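# Facing boxed flasks and tumblers on a narrow metal shelf: boxes keep drifting and hiding each other

**Carolina Bastos**
Posted in Shop Floor & Stockroom, 15th January

I look after the housewares aisle in a small general store in Brakville. The insulated ware (flasks, jugs, tumblers with handles) is kept in its retail boxes on red metal shelving. Tall jug boxes go on the top shelf, tumblers and slimmer flasks on the middle one, and whatever is left goes on the bottom.

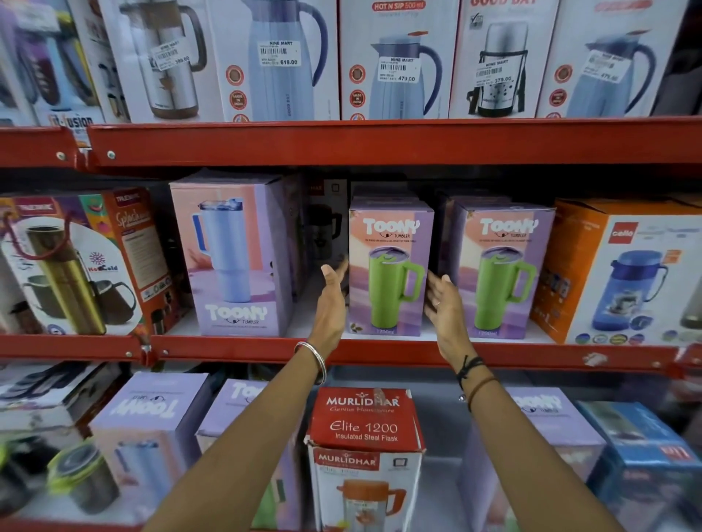
The shelves are fixed at their current heights because two of the bracket slots on the left upright are bent. Usable depth is 17 inches. The owner does not want to replace the unit before September.

Three problems, in order of annoyance:

1. The tumbler boxes are narrow for their height. When a customer pulls one out, the neighbors lean or rotate, and within a few hours some of them are standing at an angle.
2. Dark boxes end up partly behind the brighter ones. Customers then ask for an item that is on the shelf the whole time.
3. Price stickers are not in a consistent position. On the jugs they are on the front panel, but the height varies, and a few have gone on tilted.

I have tried pushing everything tight together. It looks fine until somebody wants a box from the middle of the row, at which point two more come out with it. I have 136 boxed pieces in this category, counting the stockroom, and I would like a layout I can restore quickly at closing.

Should I group by brand, by capacity or by price? And is there a standard gap between boxes?

---

**Eduardo Carrilho**

I did planograms for a kitchenware wholesaler for several years. Taking your points separately.

**Gap.** Leave one finger width between boxes, and two between different product lines. Tight rows always fail with tall cartons. The card surfaces grip each other, so the neighbors travel with the box being removed. If you measure it, 2 centimeters is plenty.

**Front line.** Choose one reference and keep to it. I use the front edge of the shelf beam, with the box face set back by the thickness of a pencil. A box standing past the edge gets knocked. One standing well back is in shadow from the shelf above and does not sell.

**Leaning.** Check the shelf before blaming the boxes. Put a spirit level on it front to back and left to right. Metal shelves on four bolts per corner will often sag toward the side that was loaded first. Loosen, lift, retighten. If it is still off, a strip of thin non-slip liner (Oltmanns sell it by the roll, other makes are the same) stops the rotation and costs very little. Cut it short of the front beam so it does not show.

**Handling.** Use both hands on tall narrow boxes, one on each side, and lift clear before moving sideways. Sliding them along the shelf wears the bottom edge of the carton and eventually the base flap opens.

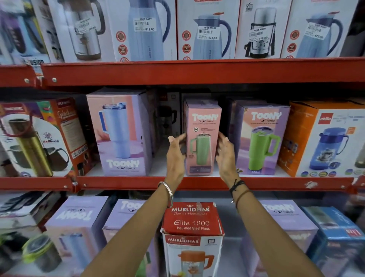 *Toony Tumbler box, middle shelf, one hand on each side.*

**Grouping.** For a category this size I would go by type first, then capacity, then brand. People come in for "a jug" or "a tumbler for the car" and look at the brand afterward. Identical boxes should be placed one behind the other. Two facings of the same item side by side are acceptable for a good seller, but each extra facing takes the place of something the customer then cannot see. Your dark boxes are probably losing their space this way.

**Stickers.** Lower right corner of the front panel, square to the edge, and never over the capacity. Do not peel and move the old ones, as the print on coated card comes away with the adhesive. Correct them as new stock arrives.

Once the row is right, photograph it and tape the print inside the stockroom door. A reset from a photo takes me under ten minutes for a bay of 62 facings.

---

**Prurley**

just get shelf dividers. the wire ones that clip on the front. we had Drota ones in the last shop and they were ok, bit sharp on the ends

wouldn't bother with the level

---

**Carolina Bastos**

Thank you both. I checked the level first: the middle shelf was low on the left, on the same side as the bent slots. I loosened the bolts and brought it up, and it now reads flat left to right and very slightly low at the back, which I have left alone.

Rows are spaced at 2 centimeters, with duplicates placed behind. The dividers do not fit because the lip of the beam is too deep for the clip. I may try them on the wall unit, where the edge is thinner.

One follow-up for Eduardo. Do you put the larger capacity to the left or to the right within a type?

---

**Eduardo Carrilho**

Small on the left, large on the right. Do the same on every shelf in the bay. If the large boxes are too tall for the clearance on that side, move the whole type to another shelf and do not lay them down – a flask box on its side gets something stacked on top of it by the end of the day.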